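From: Leonor Guerreiro
To: Drurnham Hospice Walk list
Subject: Re: Route and start time for the walk

Randa Zein wrote:

> Can somebody confirm the start? The flyer says Lewis Street but Clementina told me the park. Also, are we still short on people for the water tables?

Hi Randa, hi all,

It's the park! Lewis Street was the plan back in April, before the road work got going, and the old flyer is still up at the bakery (I'll swap it tomorrow). We still need 3 more people for the water tables, mostly the late shift. Nabila has the sign-up sheet, so write to her and not me, please, I lose things.

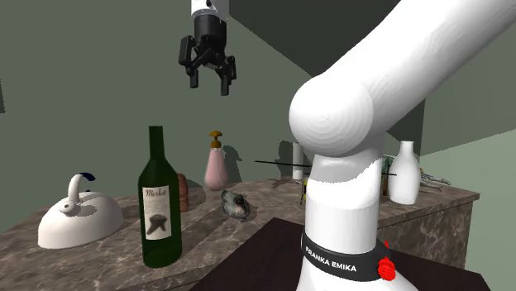 Money next! We're at $839 from the bake sale and the raffle, and Ehab still has his office envelope to turn in. Every walker who brings in $20 gets a shirt. Clementina wants your size by Sunday night, and she means it. Oh, and hand washing at the snack tent: I'd like a soap dispenser on the counter there, a pink one like that would be easy to spot, so if you have a spare at home, throw it in your bag.

Dogs are fine on the short loop, on a leash. Strollers too, but the back hill is rough going with small wheels.

See you out there,
Leonor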